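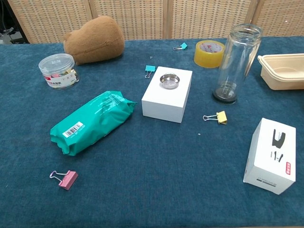 Figure 1. Household and office items on the felt-covered sorting table, with the rattan screen behind.

Print this page | E-mail this page

Where Does It Go? A Sorting Study for Small Apartments
Oratile Du Plessis and Shota Noguchi
Filed under: Student Projects > Home and Interior

1. Aim

Most small apartments have one surface where things pile up. We wanted to know how people decide where such things belong, and whether a plain set of labeled bins makes the decision faster.

2. Setup

We covered a table with dark teal felt so that small metal parts would not slide or rattle. A folding screen stood behind it to keep people's eyes on the table. The items came from our own apartments in the Plindwood building. We chose some that have an obvious home, such as packing tape and binder clips, and others that could go in several places. The clear container with the lid and the beige food tray were in the second group – both can be kitchen things or desk things. The plush toy was included as an item with no practical use.

3. Method

Each of our 30 participants sorted the table twice, first into unmarked bins and then into bins marked Kitchen, Desk, Bathroom and Other. We allowed 90 seconds per round and 10 minutes for questions afterward. Items were put back in mixed order between rounds.

4. Results

Labeled bins were faster for most people. The tape and the clips went to Desk nearly every time. The small steel strainer caused the most hesitation. Several people picked it up, put it back on the white box and left it for last. The glass bottle was split between Kitchen and Other. The plush toy almost always went to Other, though a few participants asked for a Bedroom bin.

5. Problems

Everyone did the unmarked round first, so part of the gain may be practice. We should have switched the order for half the group. Four bins were also too few – Other filled up quickly and stopped telling us much.

Last updated: May 2022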